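Grillance Waffle Table Cloth, Cream

Home > Table and kitchen > Table cloths > Waffle weave

Sold by Favport

Price: 40.00
Delivery: 3.00, or free if you collect from the shop
In stock

A plain cream cloth with a small raised grid all over it. It is made for everyday use on a kitchen or craft table, and it also does well as a cover for a play table or a worktop that has seen better days. The weave gives a bit of padding, so cups and plates make less noise when you put them down, and small things that would roll off a bare top tend to stay where they are left.

We have sold the Grillance cloth for three years. The weave has stayed the same in that time. The hem was changed last January, and all the cloths we now send out have the newer, flatter hem, which lies better along the front edge of a table.

Details

Colour: cream (the shade can look slightly pink or grey depending on the light)
Pattern: small squares, raised
Material: cotton
Hem: single fold, stitched on all sides
Sizes: small, medium and large
Pack: one cloth

Choosing a size

Measure the table top and add the drop you want on each side. If you would like the cloth to stop at the table edge with no drop, choose the size nearest to your table and turn the spare under. The cloth will shrink a little in the first wash. We have allowed for this in the sizes given, so please don't go up a size to make up for it.

For round tables we suggest the Nenau cloth, which is cut to a circle and comes in the same cream. The weave on the Nenau is slightly finer and the two don't match exactly side by side.

Washing

Wash at 40 degrees with similar colours. Do not bleach. Tumble dry on low, or hang it up while damp and pull the corners square. Ironing flattens the grid and we don't recommend it. If you have ironed it by mistake, another wash will bring most of the texture back.

Crumbs do settle in the squares. Take the cloth outside and shake it before washing. Spills should be blotted, as rubbing pushes them further into the weave.

In use

The pale colour makes it easy to find things on the table, and toys and washing-up bits show up well against it. A rubber chicken, a yellow ball and a kitchen sponge are among the things on the cloth.
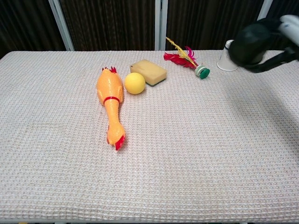 Customer comments

"Bought for the table where the children do their painting. It has been washed a lot and still looks fine. One blue mark that won't shift, but that was our fault." Tiziana Parisi

"Good thick cloth. Took longer to dry than I expected. I would buy it again in a darker colour if you did one." Lefteris Makris

Reply from Favport: There is no darker colour at present. Okonkwo, who weave the cloth, are trying a slate grey and we will list it if the samples are good.

Orders and returns

Orders placed by 23rd December will be sent out when the shop opens again in January. Unwashed cloths can be returned within 68 days. Please keep the paper band, as we can't resell a cloth without it.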